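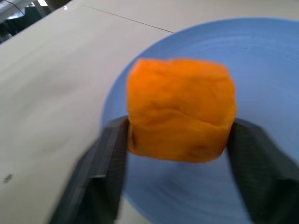 Mine all goes in one tub and by teatime half of it's under the couch, how do you set yours up so it lasts longer than five minutes? A reader left that under my November post on play kitchens, so, quick version.

Setting up a pretend lunch table

What you need: a plain table, one plate, a basket with a handle, play food. The soft stuff is quieter on a timber floor. Ours is a mix of Padia and a $7 bag of bits from the op shop.

1. Clear the middle of the table. Things you aren't using go along the back.

2. One plate only. Big, plain colour. Two plates = argument.

3. Basket up the back, within reach of whoever is being the shopkeeper. Leave the fruit in its clear bag if you like, kids love unpacking groceries, seriously it's half the game!

4. Start with the plate bare and pass things over one at a time. Ask what they'd like for lunch. Corn? Apple? Let them say where it goes.
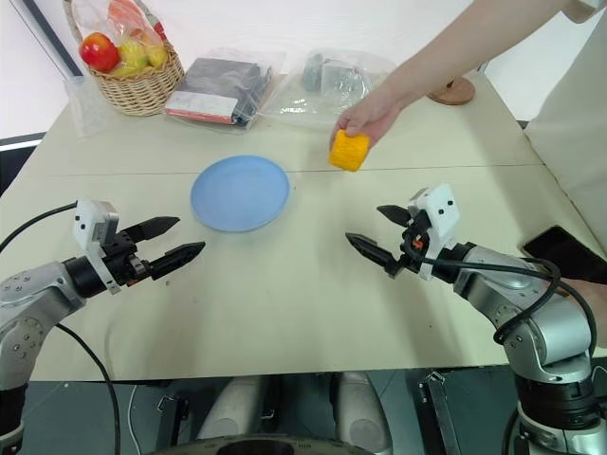 5. Once a few bits are on the plate, swap jobs. Shopkeeper becomes the customer. Littlies will want to do this straight away, fine, let them.

6. Pack up the same way you set up, one piece at a time, back in the basket. Make it part of the game, the shop is shutting etc.

Cleaning: soft pieces get a wipe with a damp cloth and a bit of dish soap. Don't soak foam, takes forever to dry. Hard plastic can go in the sink. Check for bite marks and chuck anything thats crumbling.

Storage: I use a Curum tub with a lid for the overflow. Plastic bags up high when your done, away from the under threes.

Will do the tea set one next.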